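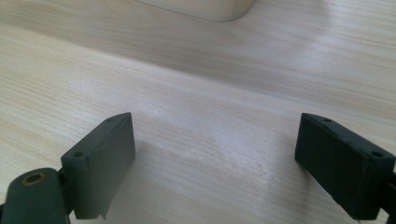

Fine grain on a light-coloured wooden tabletop.

Long tables and a big oven bring Tronach back to dinner

TRONACH, 17 February 2020 — The old packing shed on Oyelaran Street has had its doors open again since December, and if the queue outside the latest community dinner is anything to go by, the town has been hungry for it.

The Floteo Table, a shared-meal program run out of the shed, has now served 555 dinners. Pizza is the main event, with salads and whatever fruit the district's backyards can't get through on their own. At this time of year that means plums. Lots and lots of plums.

Organiser Ekaette Balogun said she had hoped to fill a couple of benches and was delighted to be hunting for more chairs instead.

"I thought we'd get the neighbours and a few of their kids," she said. "Then the cricket club came straight from training, and somebody's nan turned up with a tray of lamingtons, and we were away. I went home that night with flour in my shoes and I couldn't stop grinning."

The idea is simple enough. Diners book a place through the general store, pay what they can into a tin by the door, and sit wherever there's a gap. Tables are pushed end to end down the length of the shed so that people who came alone are soon passing the chilli oil to people they've only ever waved at from the ute.

Dinners are held once a fortnight, and each one has a lead cook from the town. Nine locals have taken a turn so far. Chibuzor Ekpo, who drives the school bus, did a potato and rosemary pizza that was gone before the second batch of dough had been rolled. He has already been asked to do it again, and has agreed on the condition that someone else peels.

"It's a lot of spuds," Mr Ekpo said.

The dough is made the night before and left to rise slowly in the coolroom, a relic of the building's fruit-packing days that Rui Magalhães spent most of spring coaxing back into service. A retired refrigeration mechanic, he had planned to look at the compressor for an afternoon. He ended up replacing the door seals, rewiring the light and teaching himself to make dough while he waited for parts.

He is now something of an evangelist on the subject. Ask him about hydration and you'll want to have a seat handy. His advice for anyone baking at home in the summer heat is to use cold water, go easy on the yeast and give the dough longer than you think it needs.

"People knock it about too much," Mr Magalhães said. "Let it sit. Have a cuppa. It's doing the work for you."

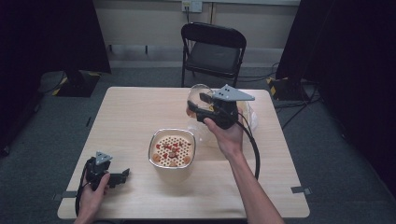 Toppings are kept deliberately short, and most of them come from within the district. Tomatoes are from the Akinola family's block on the river road, where Nnamdi Akinola has been picking twice a day to stay ahead of the birds. He brought in 21 boxes for the last dinner, and what didn't go on the pizzas was cooked down into sauce and sent home with whoever had remembered to bring a jar.

Mr Akinola said the season had been a tough one, with the dry start setting the plants back and a run of hot winds burning the leaves on the western rows. The fruit that came through it has been small and sweet, though, and he reckons it's the best he has tasted off that block.

"They're not pretty," he said. "Put them next to a supermarket tomato and you'd walk past. But cut one open and smell it! That's all you need on a pizza, that and a bit of salt."

The oven itself was a group effort. The bricks were salvaged from a chimney at the back of the shed, the steel door was welded by students at the high school, and the concrete slab was poured over a weekend with plenty of supervision from passers-by. It takes a couple of hours to come up to heat, so the fire is lit mid-afternoon, and the smell of it drifting down the main street has become the program's best advertising.

Furniture has been the other big job. Joinery business Mumuvwood is building benches for the shed at cost, and 2 workshops are planned for residents who would like to learn how to sand and oil them. Places are free, closed shoes are a must, and kids are welcome with an adult. Names can be left at the general store.

Dinner-goers have started bringing their own traditions as well. There is a table of card players who arrive early and stay late, a box of dress-ups that appeared beside the stage without explanation, and a running argument over pineapple that shows no sign of being settled. After the plates are cleared there's usually music — an accordion at the last one, with a fairly wild spoons solo.

For Tamunoemi Shehu, who moved to Tronach with her two daughters late last year to work at the clinic, the dinners arrived at just the right moment. She knew her patients and her landlord, she said, and that was the extent of it.

"The girls were desperate to go because they'd heard you got to put your own toppings on," Ms Shehu said. "By the end of the night they'd been invited to a birthday party and I'd been signed up to make dessert. I'd never made a pavlova in my life. It collapsed and they ate it anyway."

She is down to lead the cooking at an autumn dinner and has been testing a spiced eggplant topping on her workmates at the clinic, who have reported no complaints and asked for leftovers.

Ms Balogun said the cooler months would bring a few changes, with soup added to the menu and the big sliding doors kept shut on windy nights. She is also keen to hear from anyone with a spare urn, a decent bread knife or a citrus tree that's about to get out of hand.

Bookings for the next dinner are open now at the Tronach general store. Anyone with allergies or special diets should mention it when they book, and a gluten-free base is available on request. Doors open at half past five, and diners are asked to bring their own cup.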